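Tidying the inside of an old desktop — how far do you go?

Canlow Home Computing Forum > Cases, Cables and Cooling

lenuta_l
Posts: 124
Hello all. I've inherited my uncle's old tower and would like to keep it going for the family photos and a bit of letter writing. I took the side off last night with a cup of tea beside me (well out of the way, before anyone shouts!) and I do like how it's put together, but the wiring has a mind of its own. Do I tie everything back neatly or leave well alone?
Lenuța

mernarbridge_mick
Posts: 3072
Welcome, Lenuța! Leave well alone, I'd say. Air finds its way round a few loose wires, and every time you pull a plug on an old board you're taking a small gamble. Give it a good dust and put the lid back on.

Afaf Darwish
Posts: 602
I'm going to disagree with Mick, fondly as ever. A tidy case is so much nicer to work in when a drive needs swapping — and one always does, in my experience. I did my mother's in December and it took me 45 minutes with a bag of reusable ties and the radio on. Start with the power leads, and go gently with the SATA ones, they don't like a sharp bend.

mernarbridge_mick
Posts: 3072
45 minutes for you, Afaf, a whole weekend for me and a trip to Gosov for a new cable!

lenuta_l
Posts: 124
Thank you both, you've given me plenty to chew over. I think I'll leave the zip tie on the yellow and black wires as it is and only see to the red drive cables and the thick black ones in the corner. The little barcode labels on the red cables can stay too, I've grown rather fond of them. I'll do it at the kitchen table once the grandchildren have gone home, and I'll let you know how I get on.

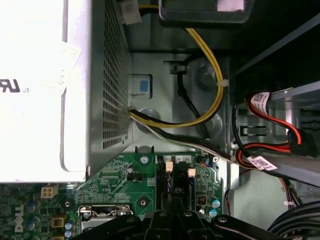
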